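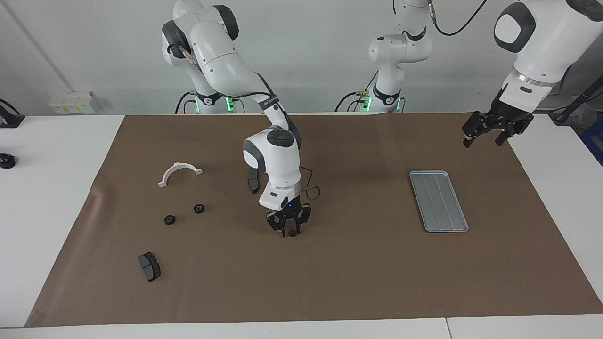

Dear list members, regarding the question on Noline resin storage: opened bottles should be kept upright, tightly capped and away from daylight, and a label with the opening date is recommended. Small black parts, such as a short cylinder set out on a brown work mat, should receive their final cure before they are handled without gloves. Bottles from batch 999 may be exchanged through the Merkholm office until the end of May.

Irja Honkanen
Materials Desk, Plolex

Ryszard Sobczak wrote:
> Could the desk please confirm how long an opened bottle
> may be used? Ours has been on the shelf for 17 weeks and
> has separated into 2 layers. Shaking it did not help.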